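Handout 3: Soft and Transparent Materials in Hand-Held Gripper Recording
Home and Shared Workshop Builds -- notes by Madhu Vishwakarma, revised 24th March

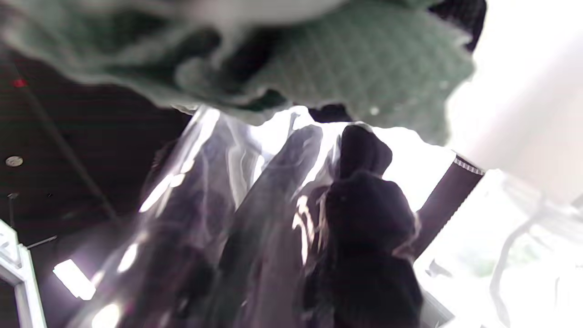 Fig. 1. Green quilted fabric, creased clear plastic and a dark bundle, with a window at right.

1. Exposure
The window side of Fig. 1 is blown out while the ceiling side stays near black. Lock exposure on the material to be grasped, then check both ends of the histogram. Automatic exposure shifts as the tool turns, and the tracker loses features each time.

2. Clear film
Reflections on plastic move with the camera. Feature points placed on them do not belong to any fixed surface and must be rejected. The quilted stitching is a better source where the light catches it. Depth readings through film are unreliable -- mark them invalid and do not fill them in.

3. Gripper build
The Dravden hand tool uses 2 printed fingers on a parallel linkage. Print the finger pads in soft filament at 89 percent flow. Fit the trigger spring last. Finger width is read from the tags on the pads, so keep glue off the printed faces.

4. Bench exercise
Record one fabric item and one film item on the shared bench. The August set held 479 clips; use the same folder layout. For each clip, note:
material
light direction
frames with lost tracking

Bring the log and the assembled tool to the next session.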